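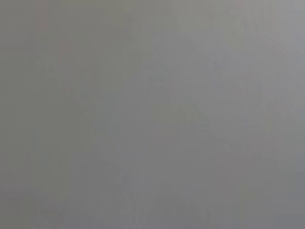 Grey on grey, paler towards the top right: one view from the wrist camera.

46 Comments | 175 Shares

The makers keep saying the home robot is nearly ready. I went to Stondenia in March to see whether Firnano's arm could fold a tea towel, and I came away still doing my own laundry.

Bassey, the firm's test flat, has a sink, a hob and a drawer of odd socks. The arm was given 120 minutes. It folded two towels, one of them well, and gave up on the socks. A bored teenager would have been quicker and might have put them away.

Stendura, a rival, promises a machine that loads dishwashers. It would not let me watch one do it. Shop floors are kinder, I was told, as the boxes are all the same size. My kitchen has never been so tidy.

12 April 2021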